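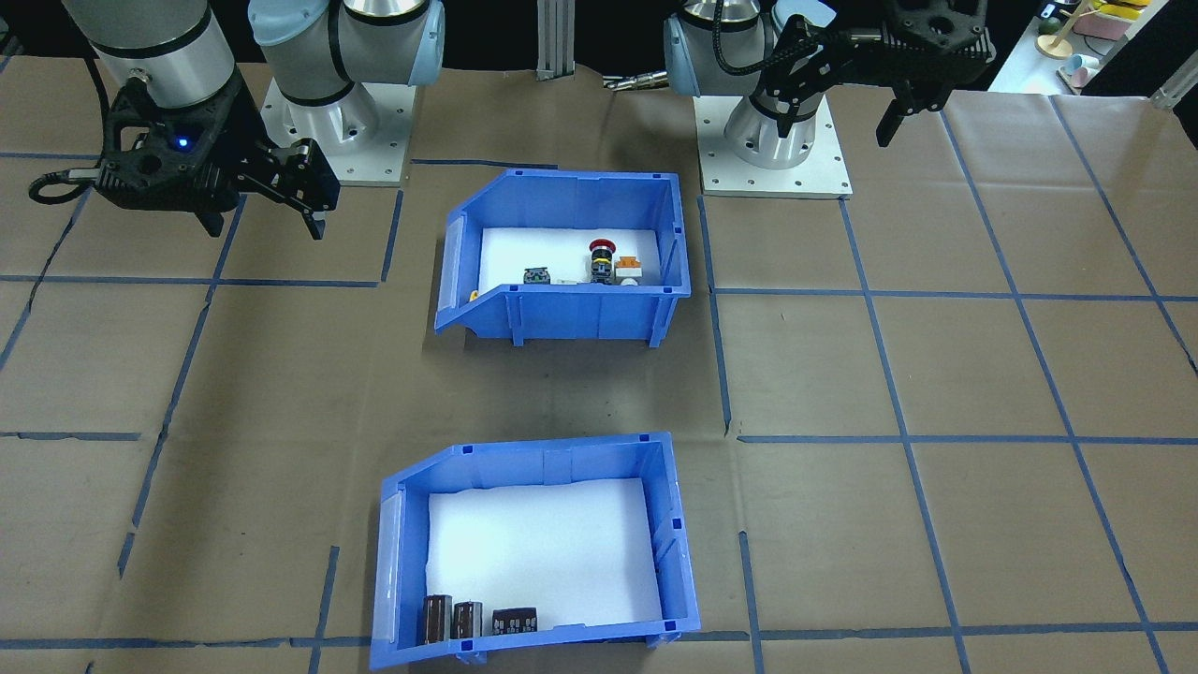

풀이 하루쯤 묵어야 성질이 순해진다고, 쑤자마자 쓰니까 종이가 우는 거라고 옆자리에서 한마디 건네왔다. 나는 그 말을 반은 믿고 반은 안 믿는 편인데, 오늘 결과만 놓고 보면 믿는 쪽으로 조금 더 기울었다고 적어 둔다.

11월, 오후 네 시 조금 지나서 쓰기 시작함.

오전 내내 Hillell에서 넘어온 장부 2528번을 붙들고 있었다. 책등 안쪽에 예전에 누가 발라 놓은 아교가 딱딱하게 굳어서 펼칠 때마다 바삭바삭 소리가 나는 녀석이다. 지난번에 메틸셀룰로스 찜질로 한 겹은 걷어 냈고, 남은 부분을 마저 불려서 뼈주걱으로 밀어 냈다. 생각보다 순순히 떨어져서 신이 났다가(이럴 때가 제일 위험하다!) 셋째 대수 등 쪽 종이를 살짝 일으켰다. 찢어진 건 아니고 보풀이 인 정도라 묽은 풀로 눕혀 놓았다. 다음에 이 책을 만질 사람은 그 자리를 조심해 주면 좋겠다.

풀 이야기를 조금 길게 적는다. 지난달까지는 밀전분을 그냥 눈대중으로 넣었는데, 그러다 보니 어느 날은 죽 같고 어느 날은 숭늉 같아서 서로 민망한 일이 잦았다. 오늘은 저울을 꺼내서 Zollham 전분 17g에 물을 부어 한참 불린 다음 약한 불에서 저었다. 흰 물이 어느 순간 갑자기 묵직해지면서 반투명해지는데, 거기서 불을 끄고 싶은 마음을 꾹 참고 더 저어야 한다. 나는 성미가 급해서 늘 이 대목에서 진다. 오늘은 라디오를 켜 놓고 노래가 끝날 때까지 저었더니 확실히 결이 고왔다. 식힌 뒤 체에 두 번 내렸고, 반은 뚜껑 있는 그릇에 담아 냉장고 아래 칸에 넣었다. 내일 묵은 풀과 새 풀을 나란히 발라 보고 싶으니 제발 아무도 치우지 말아 주시길.

종이는 Pruna 얇은 것으로 골랐다. 찢어진 가장자리를 메울 때는 칼로 자르는 것보다 물붓으로 선을 긋고 손으로 뜯는 편이 섬유가 길게 나와서 훨씬 곱게 붙는다. 다들 아는 이야기지만 나는 바쁘면 꼭 칼부터 잡으니까 또 적어 둔다. 색은 원래 종이보다 조금 밝다. 차로 물들여 볼까 하다가 산성이 걱정되어 그만두었고, 나중에 아크릴 물감을 아주 엷게 풀어서 시험해 볼 생각이다.

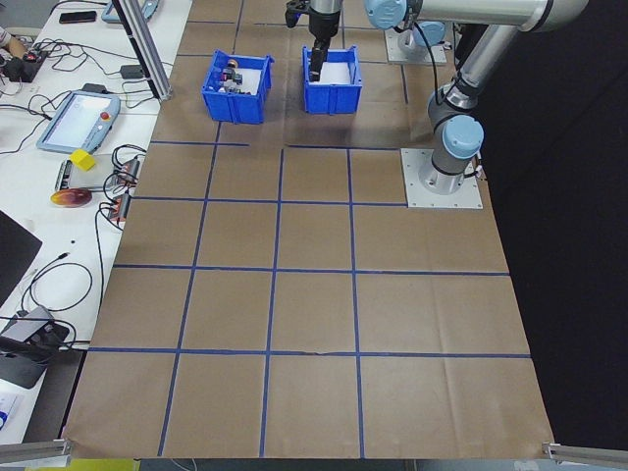

물들이는 시험은 자투리로만 할 것. 예전에 큰 종이 한 장을 통째로 칠했다가 마르고 나니 얼룩덜룩해져서 결국 포장지로 쓴 적이 있다. 그 포장지가 예쁘다는 말을 꽤 들어서 한동안 우쭐했는데, 복원용으로는 명백한 실패였다. 붓 자국이 남지 않게 하려면 넓은 평붓으로 한 방향으로만 지나가고, 이미 지나간 자리는 아무리 마음에 걸려도 돌아보지 않아야 한다.

1610번은 상태가 훨씬 낫다. 표지 가죽 모서리가 해졌을 뿐 실은 멀쩡하고, 안쪽 글씨도 또렷하다. 다만 뒷부분 50쪽 넘게 물 얼룩이 이어지는데 곰팡이 냄새는 안 난다. 부드러운 붓으로 먼지만 털고 얼룩은 그대로 두기로 했다. 이 얼룩을 빼느냐 마느냐로 점심 먹으면서 한참 이야기가 오갔다. 나는 두자는 쪽이다. 장부를 쓰던 사람들도 그 얼룩 위에다 그대로 숫자를 적어 넣었고, 잉크가 얼룩 자리에서 조금씩 번져 있는 것을 보면 글씨보다 물이 먼저였던 모양이다. 그런 순서가 남아 있는 종이를 씻어 버리기는 아깝다. 씻자는 쪽 말도 일리가 있어서, 얼룩 경계의 산도를 재어 보고 다시 이야기하기로 했다.

Chu 프레스는 여전히 왼쪽이 뻑뻑하다. 나사에 초를 문질렀더니 조금 나아졌지만 끝까지 조이면 윗판이 미세하게 기운다. 얇은 책은 괜찮은데 두꺼운 책을 넣으면 등이 한쪽으로 밀리니 당분간은 누름돌을 쓰는 게 마음 편하겠다. 누름돌 싸는 천도 풀이 묻어서 뻣뻣해졌길래 집에 가져가 빨아 오려고 가방에 넣었다.

2528번은 등을 손본 자리에 부직포와 압지를 대고 눌러 둔 채로 퇴근한다. 압지는 내일 아침에 한 번 갈아 주고, 점심 지나서 한 번 더 갈 것. 풀리는 기색이 보이면 억지로 펼치지 말고 그대로 하루 더 둔다. 꿰매기에 쓸 아마실은 밀랍을 먹여 서랍 맨 위에 넣어 두었고, 굵은 바늘은 끝이 무뎌져서 새로 사야 한다. 압지도 얼마 안 남았으니 전분이랑 같이 주문할 것.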